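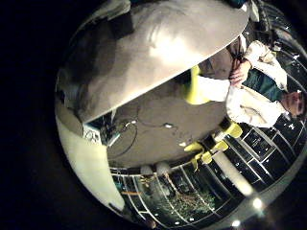 Wrist camera view, with cables in the middle and yellow chairs toward the windows.

Cowie: a cloth-handling arm from the Warkholm shared workshop

Welcome, and thank you for looking in! Cowie is the arm a few of us have been building on workshop evenings since September, and this folder holds the wrist camera stills that go with it, along with the notes we wish we'd kept from the start.

What's in the folder

Stills are in "wrist", joint readings are in "joints", and the file names match up between the two. We save the fisheye pictures round and unstraightened, black border and all,

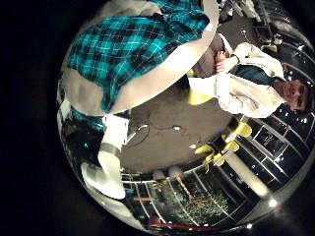

so if your own code wants flat pictures you'll have to do that step yourself (the lens numbers are in lens.txt, and they're decent near the middle and pretty poor out at the rim).

Cloth and grip

Checked fabric has been a joy to work with, as the lines give you something to follow when it bunches up. Plain cloth is still hard going for us.

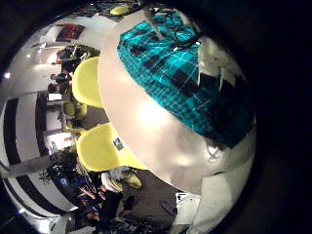 Kirstin Shearer wrote to ask whether the grip force is logged too, and whether she could try the set with a two-finger hand of her own. Please do! Force is in column 9 of the joint files, but it drifts as the motor warms up,
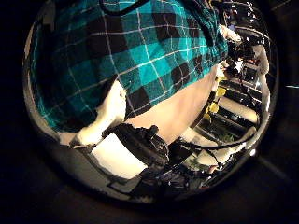 and we zero it by hand between runs, when we remember. Runs where we forgot are listed in skipped.txt.

Last update: 18th October. Questions go to Eino Salminen or Lorna Guthrie.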